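Zudach Bin Demos
Posted by Jarrah Tomoana, 16 September 2019
2 min read

# Zudach: teleoperated picking from a cluttered bin

Zudach is a set of 3911 pick attempts, every one of them driven by a person. We sat at the Kingi hand controller, looked into the bin, and steered the arm to whatever seemed worth grabbing. No scripted grasps anywhere! Digby Ruawai and I drove most of them, and the two styles are surprisingly easy to tell apart in the data (Digby comes in low and fast, I hover).

## Setup

A KUKA arm works over two gray bins set one behind the other. The operator picks an object from one bin and drops it in the other, then keeps going until the first is cleared. After that the direction flips.

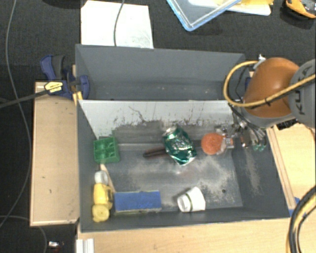
*Front bin with mixed objects: toy drill, blocks, ball, cup, crushed can.*

Objects get swapped between sessions, so don't expect the same mix twice. Crushed cans are my favorite part of the set, and they gave us some lovely recoveries where the operator misses, nudges the can and goes back in.

## What you get

- `train/` 3291 attempts
- `val/` 570 attempts
- `hard/` 50 attempts, objects jammed against a wall or corner

Each attempt has camera frames, joint angles, gripper opening, the raw controller signal and a success flag set by the operator.

## Known issues

- Sessions from February have a small lag between controller and joint logs. Use `shift_feb.py` before training.
- Success flags were pressed by hand and a few are late.
- The bins were never re-leveled between sessions.

Loader code is in `zudach/io.py`. If you train something on `hard/`, please write to us, we'd love to see it!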